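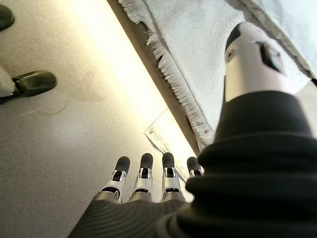 Wrist camera view, hand just above the carpet, sheet of paper past the fingertips.

Wrist camera plane fit picks the rug instead of the floor near a bright strip

Posted by kratochvil_b, 2022-10-29

I'm working on picking a sheet of paper off carpet with a four-finger-plus-thumb hand. Perception runs in Parnska, planning in Kisel. I fit a floor plane from the wrist depth, then segment anything above it.

Two problems. The light strip across the carpet comes back with almost no depth, and the paper sits at the low end of it. With the strip missing, the largest plane is often the shaggy rug on the right, so the grasp target ends up 16 mm too high and the fingers close on air. Also, the sleeve over the wrist and forearm gets labeled as an obstacle, and Kisel rejects most approach paths.

I already tried raising the RANSAC iterations to 330. No change. Is there a setting for this or do I need to write my own filter?

tarmac_lid

These are separate problems, so fix the sleeve first. Parnska's self filter uses the robot model, and the model has bare links. The sleeve bunches up into folds well outside that. Add a padded capsule to the forearm and wrist links and leave the fingers alone. If you pad the fingers you will erase the paper too.

For the plane, more iterations won't help. The rug really does have more valid points than the carpet in that view. Fit the floor once from a higher pose, store it in the base frame, and reuse it on the way down. In the close view, only accept a new plane if it is within 3 mm and 2 degrees of the stored one. Otherwise keep the old one.

I would also stop looking for the paper in depth. A single sheet is thinner than your noise. Find its corner in the color image and project it onto the stored plane. The sleeve hides the lower part of the sheet, so don't use a detector that needs all four corners. Lock the exposure before the descent or the edge will wash out — auto exposure goes by the dark sleeve and everything else gets too bright.

oldgripper

close the blinds

bukemside_user

The stored plane works for me, but check your hand-eye calibration first. Mine was from July and had drifted enough to look just like a bad plane fit. The Bukemside calibration script has a check mode that doesn't overwrite anything. I also keep the descent slow for the last part and stop on fingertip contact, so a small height error doesn't matter much.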